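Una mañana de puertas abiertas en el pabellón de Skusham

Llegué a Skusham a las nueve menos cuarto, convencido de que el voleibol universitario era un deporte que se jugaba seis contra seis. Salí a la hora de comer sabiendo que también lo juegan un departamento de lavandería, dos fisioterapeutas y un señor que infla balones con manómetro y no admite conversación mientras lo hace.

La jornada de puertas abiertas de las Brannigan se celebra cada diciembre, antes del parón. La visita cuesta 2 euros, que se recuperan en forma de café, siempre que uno sea generoso con la definición de café. Nos guió Ingrid Obi, segunda entrenadora y antigua colocadora, que camina hacia atrás por los pasillos sin mirar y sin chocar con nada. Éramos un grupo variado: padres, abonados de toda la vida y un niño que preguntó tres veces dónde estaba la mascota. La mascota tenía examen.

Primero, el vestuario. Huele a linimento y a disciplina. En la pizarra quedaban restos de la charla del partido contra Dridton, perdido en el quinto set, y alguien había borrado el resultado con mucho más empeño que las flechas.

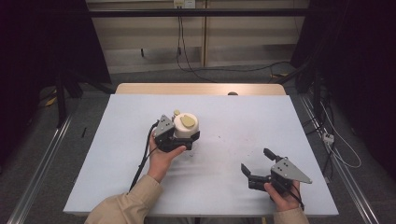
Después bajamos a la pista. Ezekiel Tillman, el preparador físico, explicó que cada jugadora completa 288 saltos en una semana normal y que los anota todos. Nos invitó a probar el aparato de medir el salto vertical. Yo alcancé una marca que Tillman apuntó en su cuaderno con delicadeza, tapándola con la mano.

El entrenamiento abierto duró 60 minutos y fue lo mejor de la mañana. De cerca, un remate suena a portazo. La líbero, que lleva el 21, recogió balones que yo ya había dado por perdidos, y lo hizo con cara de estar esperando el autobús. En la grada, un abonado de Vekley me aseguró que esta temporada la recepción ha mejorado mucho. Acto seguido, el saque siguiente le dio en la bufanda.

La tienda abre hasta las dos y solo quedan camisetas de talla infantil. Para el partido de vuelta en Dridton sale autobús desde la puerta norte; hay que apuntarse en taquilla y llevar el bocadillo de casa.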